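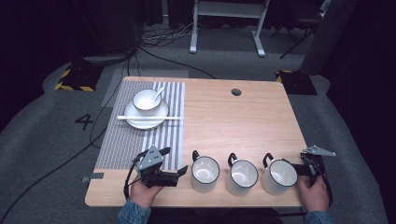 **Kausar Abbasi**

Hello, and thank you for looking us up. I run the people side of Simholm, and I've been asked to write this page again now that the old one (which still had the fax number on it) has been taken down.

Simholm hires out cups, bowls, plates, cutlery and table linen, and for most of our customers we also send a team to lay the tables and clear them afterwards. We have been doing it for 13 years, first from a lock-up behind the station and now from the Afridi building, where we have the wash hall, the packing room and upstairs a carpeted floor that used to be offices. There are 24 of us, and on a big wedding weekend in summer we can send out 3,000 place settings and get nearly all of them back!

If you visit these days you'll probably be taken upstairs first, and you'll find people laying and clearing tables for a machine that is still learning how. We call the machine Vato. It is meant to work at the far end of the wash hall, lifting clean mugs and bowls off a table and sorting them for packing, a job that has given more sore shoulders and sore wrists to this company than everything else we do put together.

## How our people came to be teaching it

The plan we were first offered was that outside engineers would come in, watch for a while and go away to write it all up. Tamara Lazăr, our packing room lead, sat through that meeting very politely and then asked who was going to tell the machine that you don't pick up an enamel mug the way you pick up a bowl with a spoon standing in it. It was a fair question, and by the end of the afternoon she had the job of answering it.

So the teaching is done by us. You take a gripper in each hand, and you do the work with its fingers where you would have used your own. Mugs in a row along the front of the table, chopsticks across the saucer, a placemat under the bowl. It feels ridiculous for the first morning. I tried it in April and could not have laid a table for my own mother, but the packing room staff got the knack far sooner than I did, and some of them now have firm opinions about the best angle for a handle. 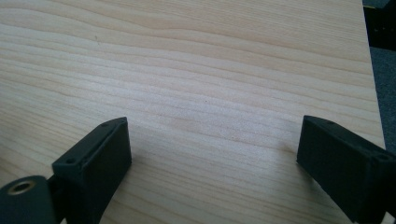
*The open fingers of a hand-held gripper over a bare tabletop*

A turn at the table is an hour at the most, and then you swap. We were too keen in the beginning and let people carry on for a whole morning, and they came down to lunch with aching thumbs, so the limit is on the rota now and the team leads are strict about it. Teaching hours are paid at the senior packer's rate, whoever is doing them. That took some arguing over, and I'm glad we argued.

## What has changed, and what hasn't

I'd like to be fair about this, because people applying here do ask, and so do their parents. When Vato was announced there was a good deal of worry in the canteen, and I don't blame anyone for it. We wrote down that no one would lose their post to the machine, and that sheet is still up by the lockers, signed. Two people chose to move across to the linen side anyway, where they'd wanted to be for ages, and one left us for a bakery, with a very nice cake.

The evening pack has changed most. We're getting it ready to be shared between Vato and a smaller crew, which will mean fewer late finishes and, for some, fewer late-shift payments. We have put part of that money into the day rate. It doesn't cover all of it for everybody, and we are still talking it through with the people it touches.

We've also had to write down things that used to live in people's heads. Suma, our stock book, now has a page for each kind of piece we own, with where to hold it and how to stack it, and new starters have been borrowing it to learn from long before any machine has had the benefit.

Laying tables at an event is staying with our own teams. Customers like having someone to ask for another chair, and we like being asked.
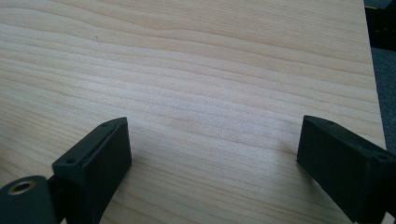
## Coming to work with us

We take on packers, drivers and event staff through most of the year. You needn't know anything at all about robots. We'd sooner hear that you've worked somewhere busy, or looked after a lot of people at once, or simply that you don't mind an early start. Everyone begins with a fortnight in the wash hall, including me when I joined, and after that you can put your name down for the teaching tables if you fancy it.

If you'd like to look round before you apply, ring the bell at the side door of the Afridi building and ask for Tamara or for me. Mornings before 11 are best, when the vans are out and you can hear yourself speak. The kettle is on the ground floor, past the linen cages.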